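How we score the Hedlow pageant

I have done the tabulation for the Hedlow drag pageant for long enough that people now ask me how the numbers work, usually at the bar and usually while I am trying to leave. I have written it down so I can point them at a page.

There are nine judges. Each marks four categories: presentation, talent, evening wear and the interview. Marks are whole numbers from one to ten. We tried half marks in the first year and dropped them, as most judges used them only to avoid choosing between two contestants.

Raw marks are not added up directly. One judge may give nothing below an eight and another nothing above a six, and the second judge then has little say in who places. Each judge's marks are therefore shifted so that every judge has the same average within a category. The spread is left alone. Lingyun Xia argued for adjusting the spread as well, and I ran last year's sheets both ways. The top three came out in the same order, so we kept the simpler method.
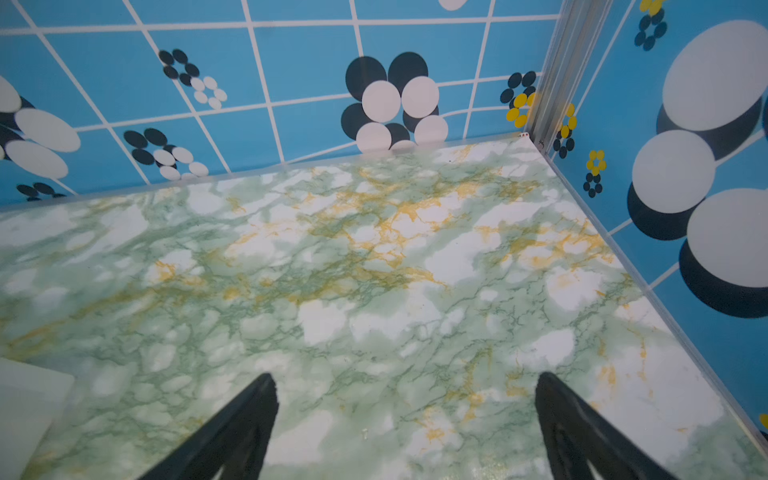 Weights and ties

The interview carries double weight. This is the rule I get the most complaints about. Contestants spend months on a gown and see it count for half as much as a few minutes of talking. Rosaura Pacheco wrote the rule, and her case for it was that the winner spends the following year speaking at events, mostly in Naltdale and the villages past it, and wears the gown perhaps twice. I agree with her, although I would move the talent weight up a little.

Ties are settled on the interview mark first, then on talent. If both are level, the head judge decides. We have needed the second step once and the third step never.

The audience vote is kept separate and decides only the People's Sash. Last August we had 131 paper slips in the box, of which 111 were valid. The rest had two names ticked or none. I would like to print the slips with larger boxes.

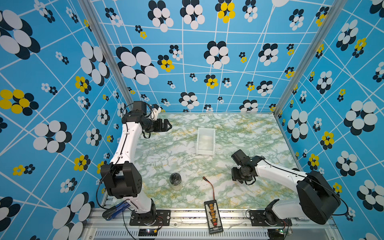 The sheets themselves are on paper. Anselmo Camargo offered to set up tablets, and I said no on the grounds that the hall has poor signal and one row of sockets. Paper also gives us something to check against when a result is questioned. Two people enter each sheet separately, and the spreadsheet marks any cell where they differ. It took Marlene Meireles and me until 11.40 at night last time, and we found four errors, three of them mine.

Contestants can ask for their own marks, by category, with the judges' names removed. They can't ask for anyone else's. The full table goes to the head judge and then into a folder at my house.

For next year I plan to send the judges a short marking guide beforehand, with a sentence for what a four, a six and an eight should mean in each category. Anselmo Aguiar has drafted the talent section. Evening wear is still blank, so if you have judged that category elsewhere and have wording that worked, please send it to me before the end of May.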